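Srithong Household Words

README for release 2

What is in this package

Srithong is a list of words for things in the home, in Thai and English, with short example sentences. It has 2000 entries. We made it for people who teach evening language classes and for people who write small dictionaries. The list was started by Ratree Sombatkul as paper cards, and Pongsak Nakpan typed them into a table in November.

Files

entries.tsv – the main table, one entry per line
sentences.tsv – example sentences, linked by entry number
regional.tsv – 300 words which are used only in the north or the northeast
changes.txt – what is different from release 1

All files are UTF-8 with tab between the columns. Please do not open them in a spreadsheet and save again without checking the Thai vowels, we lost one column of tone marks in this way before release 1.

Columns in entries.tsv

id, thai, roman, english, room, level, note

The column "room" has 5 values: kitchen, bath, sleeping, outside, general. An object that can be in every room, for example a lamp or a fan, goes to general. The column "level" is the opinion of the teacher and not a measured frequency. Empty cells in "note" are normal.

Romanization

We follow one system in the whole list, but the short and long vowels are not always shown. Boonmee Kongkaew corrected the kitchen part by hand. The outside part still has older spellings, and we are sorry for this.

Electrical words

English has several words here and learners mix them: plug, socket, outlet, power strip, extension cord. In Thai the everyday word plak is used for both the plug and the socket, so we give it two entries with the same spelling and different id.
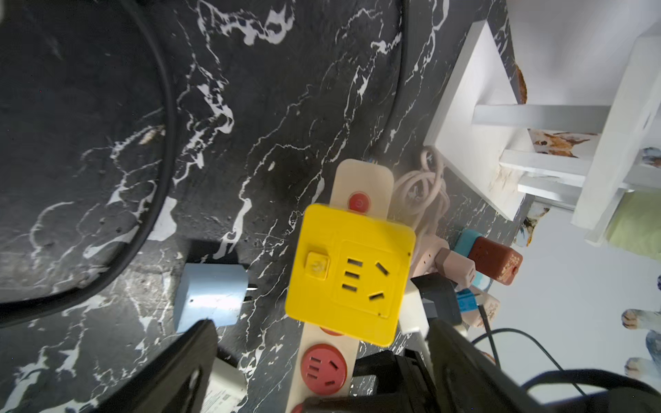
Why are there two entries for one word and not one entry with two meanings?
Each line must have one English word only, so that the table can be turned into flash cards without more editing.

Known problems

Some sentences in the bath part are too formal for daily speech. Jannik Hagedorn has a list of them and will rewrite for the next release.

Use

Free for teaching and for study. If you print the list, please name Srithong and the release number.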